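Storkilo desk: your questions

Does the drawer need emptying before I move the desk?
I'd say yes! Empty it, pull it right out towards you and have a good look for stray paper clips.
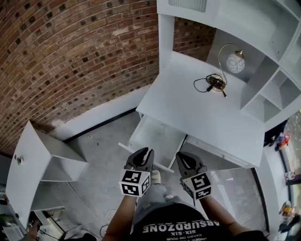 Will it take a lamp as well as a laptop?
Mine does, and the top is 70 cm deep (I measured).

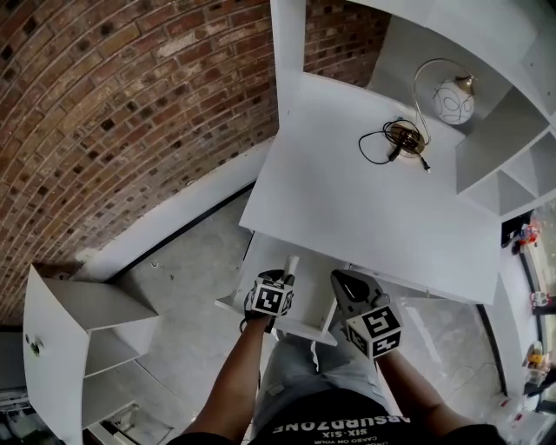 I get asked about cables more than anything else, and I'm no tidy saint. A lamp flex left coiled by the base, like the black one on this white top, is fine for a day or two. After that I clip mine along the back with 4 sticky hooks from Flernine.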